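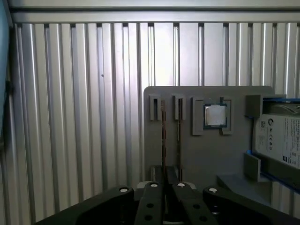

Parts panel on the bench: two thin boards in the slots, processor in its nest, hard drive at the right.

Upright parts panel: slot fit, CPU nest and order of installation
Posted September 26, 2021 by Védís Hedegaard
Viewed 1,193 times
Tags: desktop, memory, cpu, bench-setup

I rebuild office desktops at a workbench in Dovach and have switched from laying parts out on an antistatic mat to standing them on an upright panel. The panel is a Praveck, 300 mm wide. Thin boards go into two narrow vertical slot holders, the processor sits in a square frame with raised walls, and the drive goes in a cradle at the right-hand end. The goal is to have the loose parts for one machine in one place, all reachable with one hand while the other steadies the case.

It mostly works. I have three things I would like to settle before I order more panels.

First, slot fit. A bare memory module stands straight in the slot, but one with any kind of heat spreader does not go in at all, and a module with chips on both sides is tight enough that I have to pull. I don't like pulling on something with small components along the edge. Do people open the slots up, or keep a second panel for thicker modules?

Second, the CPU nest. The frame is larger than the processor, so there is a gap on one side. The processor can slide over to one wall when the bench is bumped. The nest is shallow and I am not worried about it falling out in normal use, but I would like to know whether a shim is worth the trouble. These are processors with contact pads on the underside, no pins, so whatever touches the bottom face matters to me.

Third, order. I have been fitting memory first, with the CPU socket still empty, then the processor, then the cooler, then the drive. A colleague says the processor must always go first. The case is lying on its side with the motherboard already screwed down, and I find the memory easier to seat while there is nothing tall next to it. With one of our coolers (the Hera tower type) the fan hangs over the nearest memory slot, so memory after cooler is not an option anyway.

Related to the third point: when seating a module, do you press one end and then the other, or both together? I have had a module that looked home and was not. The machine gave no display until I took it out and put it back in.

Location of the work is a plain bench against a metal wall, if grounding advice depends on that. I do not use the wall as a ground.

Memory module held at the board, CPU socket empty:

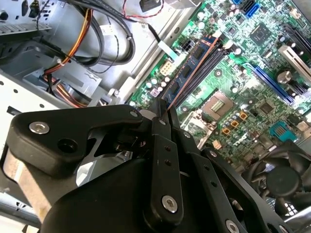

Consuelo Zapata
Either order is electrically fine. Nothing on the board is powered, so it does not care whether the memory or the processor arrives first. The reason for putting the processor in early is mechanical: an open socket is the most fragile item on the board, and every minute it stays open is a minute in which a screw or the corner of a module can land on it. If the plastic cover is still available, leave it on while you do the memory. If it is not available, I would do the processor first and the memory second. You still get the memory in before the cooler, so your overhang problem does not come back.

On seating. Open the latch or latches first. Some boards have a latch at each end, some have one latch and a fixed guide at the other end, so look before pressing. Check the notch in the module against the key in the slot. Lower the module in until both ends are in the guides and it stands square to the board. Then:

With two latches, press straight down on both ends together until both latches close by themselves.
With one latch, set the fixed end first, then press the latch end until it clicks, then go back and press the fixed end again.

A module that looks home and is not is usually high at one end by a very small amount. Look along the top edge from the side and compare it with the slot. The line of contacts should be hidden evenly along its whole length. Do not close a latch with a finger to make it look right. If the latch has not closed, the module is not down.

Handle the module by its short ends or its top edge. Keep away from the chips and off the contacts. Be careful also of whatever stands near the ends of the slots. On many boards there are capacitors close enough to get pushed by a knuckle, and they do not always show it afterward.

On the slots in your panel, I would not open them up. A slot that is loose for a plain module lets it lean, and then it touches its neighbor. Keep the tight ones for plain modules and lay the thick ones flat in their trays.

slot_b
Processor first, always. Memory clicks in whenever. Never used a panel, the plastic tray the CPU came in is better than any holder and you can close the lid. Drive can go anywhere, it is the last thing you need.

Rengifo Bench Notes
Adding to Consuelo's answer on the nest, which was not covered.

A gap on one side is useful and I would leave it alone. You need some room to get a fingertip or a vacuum pen against the edge of the processor. If the fit were exact you would have to tip the panel to get the processor out. What you should check is what the underside rests on. If the nest has a raised lip around the edge, only the rim of the substrate touches it and the pads stay clear. If it has a flat back, the pads rub each time the processor slides, and in that case a lip is worth adding. A shim on the side does nothing for this.

Put the processor in the nest in the same orientation every time, with the corner mark in the same corner. Then there is no turning it over the socket, where most drops happen.

Grounding: a strap clipped to bare metal on the case, and the panel on the same mat as the case. If the panel is ordinary plastic it can hold a charge. Ask the supplier whether the material is dissipative — color tells you nothing. You are right not to use the wall. You don't know what it is bonded to, or whether it is painted.

For the drive, check that the connector end faces the hand you pick it up with. It saves a rotation over an open board.

Védís Hedegaard
Thank you. I checked the nest and it does have a lip, so I will leave the gap as it is. I had been putting the processor in whichever way it came to hand and have now marked one corner of the frame.

I have also changed the order to processor, memory, cooler, drive. Most of our socket covers went missing long before I started on these machines, so that decides it. The boards I have at the moment are the one-latch kind, and I had been pressing in the middle of the module, which probably explains the one that did not show a display.

I asked Praveck about the panel material and will add their reply when I have it. The next batch of desktops is due in November, so there is no hurry.

Consuelo Zapata
Pressing in the middle bends the module and leaves the ends high. Reseat the other machines from that batch before they go out.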